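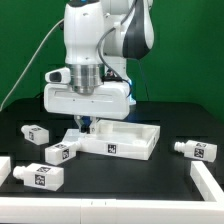
White on bright green, with a black tabletop below.

1/ OK, green thread! I've been dyeing wool for years and I'm only now getting greens I love. Posting my notes before I lose them under a pile of skeins again.

2/ Green is nearly always two baths for me. Yellow first, then blue on top. I used to go the other way around and got a lot of sad teal (some of it is a hat now, and I wear it).

3/ Weld for the yellow. I planted a row behind the shed and it went wild – taller than me by July!! One armful did 600 grams of yarn and the pot still had color left in it.

4/ Then indigo, in very short dips. I count to 30, lift, let it air, look at it in daylight, and decide. Ritva Koskela taught me that at a Monday class and my greens got brighter that same week.

5/ Batch names so far: Pirkwood (mossy, quiet) and Pririswood (LOUD, like new grass). Pirkwood is a sweater for my brother. Pririswood is all mine.

6/ Put your green next to white and next to black before you call it done. Same skein, totally different color. I love this part so much.

7/ Next up is a gray fleece from Jasmina Delić. Yellow over gray, then one dip – I'm hoping for olive. If you've tried it, tell me what you got!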